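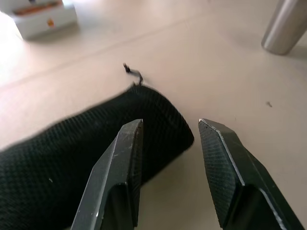
Brurkora matcha kit: my two cents

Herklow sells this set as all a beginner needs for tea sweets and a proper bowl of matcha. I paid $27 in June and have my doubts. The whisk is fine. The sifter is so coarse that lumps went straight through,

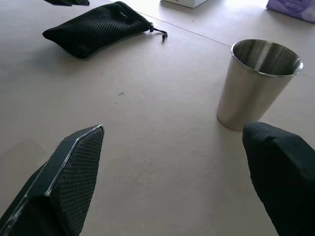

and the bean paste mold stuck every time until I dusted it with potato starch, a step the leaflet skips. My friend So-ying Tsang got cleaner flowers with a teaspoon and a damp cloth.

Is it worth buying for the whisk alone?

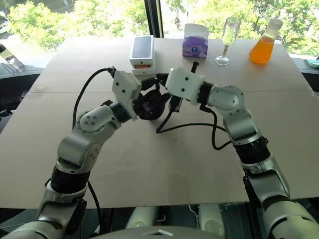
Would it do as a gift?
Only for someone who already owns a decent sifter.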